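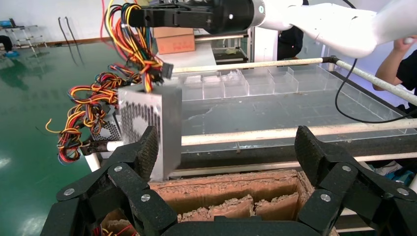 후원 배지가 늘어날수록 나는 지갑을 닫게 된다

2019년 3월 2일

지난달에도 후원 요청을 12건 받았다. 마라톤을 뛴다, 머리를 민다, 한 달 동안 커피를 끊는다. 보내는 사람은 다르지만 링크는 거의 다 기부 플랫폼 기르쿰(Grirkum)으로 이어진다. 목표 금액 막대가 있고, 그 옆에 내 이름이 들어갈 자리가 비어 있다.

솔직히 그 막대가 싫다. 내가 작년에 후원한 부쿠라 어린이도서관 모금은 목표를 넘겼다며 축하 메일을 세 통이나 보내왔다. 그런데 책을 몇 권 샀는지, 서가는 언제 들어오는지는 끝내 적혀 있지 않았다. 2월에 직접 물었더니 참여해 주신 2286명의 마음에 감사드린다는 답이 왔다. 나는 마음의 수를 물은 게 아니었다.

수수료 문제도 있다. 기르쿰은 8퍼센트를 뗀다. 서버도 돌리고 직원 월급도 줘야 하니 떼는 것 자체를 탓할 생각은 없다. 다만 결제 화면에서 그 숫자를 찾으려면 접힌 메뉴를 두 번 펼쳐야 한다. 떳떳한 비용이라면 왜 접어 두는가.

반론은 안다. 이렇게라도 하지 않으면 작은 단체는 돈을 구할 데가 없고, 도전 형식이 있어야 평소 기부를 안 하던 사람도 움직인다는 것이다. 일리가 있다. 하지만 그렇게 움직인 사람이 이듬해에도 남아 있다는 자료를 나는 아직 본 적이 없다. 이판스에서 동네 급식소를 꾸리는 분들은 회원 49명의 월 회비로 몇 해째 버틴다. 도전도 배지도 없고, 분기마다 쌀값과 가스비가 적힌 종이 한 장이 온다. 글씨가 작아 읽기 힘든데도 나는 그 종이를 끝까지 읽는다.

요즘은 기스타붐이라는 새 서비스가 후원자 순위표까지 만들겠다고 한다. 누가 더 착한지 등수를 매기겠다는 말로 들린다. 나는 가입하지 않을 생각이다. 지인들이 또 링크를 보내오면 결산서를 먼저 보여 달라고 답하려 한다. 야박하다는 소리는 벌써 두 번 들었다.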